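**Navigation stack: agent stops facing a wall and never reports done**
Project: Tillumico, house sim
Reported by: Jalen Wojcik
Assigned to: Doina Kneževič
Priority: medium
Status: fix merged, watching

**Report (Jalen)**

Running the "go to the microscope" goal in the furnished house. The planner produces a path, the agent follows it, and then on some runs it ends up facing a wall and stays there. No collision flag, no timeout message. The episode runs to the step limit of 600 and gets scored as a failure. I saw it in 11 of 40 runs on the August build. On the previous build I didn't see it at all, same seeds.

Steps:

1. Load the house with the default furniture set.
2. Set goal type to `object`, target `microscope`.
3. Start from any room except the one with the microscope.
4. Watch `planner_state`. On a bad run it flips between `TRACKING` and `REPLAN` until the episode ends.

Expected: agent stops within range of the table, target in view, state goes to `DONE`.

RGB output from the agent camera attached, all from this house. Not in step order.

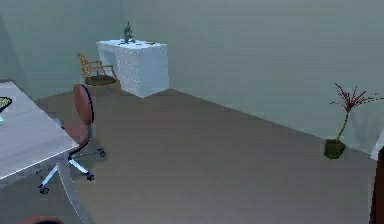
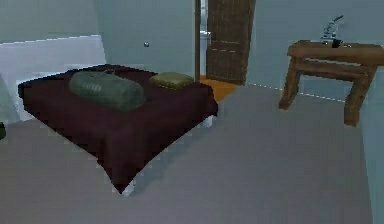
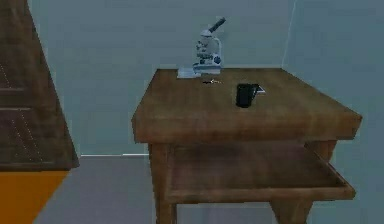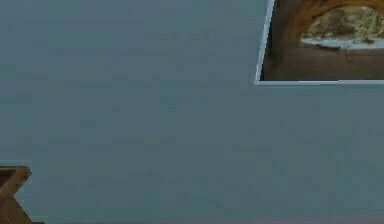 **Doina**

Reproduced on my machine with seed 3. The path itself is fine. I dumped the waypoints and the last one is in free space at a sensible distance from the table. What's wrong is the final heading. The controller gets to the position, then rotates toward a yaw that doesn't match the target.

Log from the end of the episode:

```
[planner] goal position reached
[planner] final yaw requested
[control] yaw tolerance met
[percept] target not in view
[planner] REPLAN: reason=target_not_visible
[planner] path length 0, reuse last goal
[control] yaw tolerance met
[percept] target not in view
```

The last five lines repeat until the step limit. The replan gives back the same goal with the same yaw, so nothing changes.

**Hideaki Noguchi**

Could it be the detector? We swapped the weights in that build too.

**Doina**

Checked that first. I put the old weights back and got the same loop. I also turned the agent by hand at the stop position and the detector picked up the microscope right away with either set of weights. Perception is reporting correctly that the target isn't there.

**Radomir Vukadinović**

Look at the frame conversion in the goal sampler. I moved it out of the planner and into the shared utilities for the Atbridge integration. The old code took yaw in the map frame. The shared function returns it relative to the agent's start pose. If the agent spawns aligned with the map you would never notice.

**Doina**

That's it. Every failing run has a start yaw far enough from zero to push the target out of the field of view. The passing runs start close to zero, or the error is small enough that the table is still visible.

Two changes:

- `sample_goal_pose()` now converts yaw back to the map frame before returning. Added a unit test with rotated start poses.
- Replanning with a zero length path no longer reuses the old goal. The agent does one full turn in place, and if the target still isn't found it exits with `TARGET_LOST`. Before this we had no exit from that state.

**Jalen**

Reran the same 40 seeds on the branch. No loops, all of them reach `DONE`. The in-place turn never triggered, so that part is only covered by the test.

**Fuad Kumsa**

Please also log the requested yaw as a number with the frame name next to it. "final yaw requested" with no value cost us time here.

**Doina**

Added. Format is now `final yaw requested: <value> frame=map`. Merged to main.

Leaving this open until the nightly on Planovbridge has picked up the change. Jalen, the scoring script still counts `TARGET_LOST` as a timeout. Can you open a separate ticket for that?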